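Setting the Table: A Study of Small Kitchen Layouts
Student project report, Wanderby Learning Centre
June 4, 2026

When our group first sat down in February to choose a topic, we had all sorts of grand ideas, and the one that won was the humblest of the lot: where do people put things when they set up a small kitchen on a single table? We all live in shared flats or with family, and every one of us had a story about a bench so crowded that you end up buttering toast on top of the microwave.

Our budget was 80 dollars, and we spent it with great care (and a fair bit of arguing in the aisle). Real food was off the list early on, partly for the cost and partly because a banana left in a warm classroom over a long weekend is something you only do once. Play food it was, then, along with ordinary bowls, pots and plates that we begged from home. We settled on a white tabletop as our base, so that every colour would stand out clearly when seen from above.

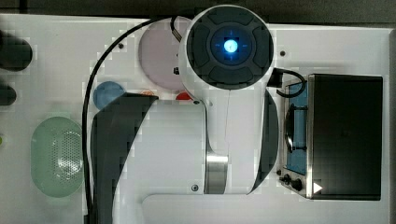

The layouts came in two kinds, which we called Wodov and Uvari after the two study rooms where we first sketched them. In a Wodov layout, everything that belongs to one job sits together, so the fruit is with the fruit and the pot is near the bowls. In a Uvari layout, things go wherever there is a gap, the way they do when you come in the door with your arms full of groceries. We had expected the tidy one to be everybody's favourite by a mile, and it came as a real surprise how fond people were of the muddle.

Colour turned out to matter more than we had planned for. The mint-green pot and the pale green bowl were often treated as a pair, even by people who told us they were sorting by use, and the red ketchup bottle was happily popped into whatever bowl was handy. The peeled banana, with its flaps going every which way, wanted a good patch of table to itself. The big oval plate was the hardest thing to place – it takes up so much room that most people either started with it or left it right to the end and then sighed.

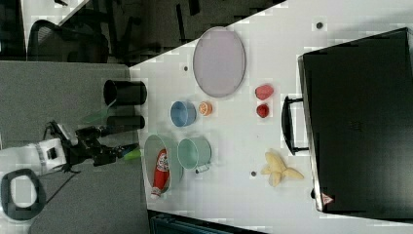 Antwi, reading our draft, wondered whether we had been a bit hard on the plate. At home the big one always goes down first, the comment went on, and the rest of the meal simply has to fit in beside it, so perhaps we should have asked people what they were cooking before we asked them to set anything out.

We thought that was a lovely point, and a fair one. If we were starting over, we would give each person a meal to prepare, even a pretend one, and let the layout follow from that. We would also borrow a second pot, and write our notes up the same afternoon while we could still read our own handwriting. The bowls and plates are going back to their kitchens this week, and the play food will stay in the classroom cupboard for next year's group.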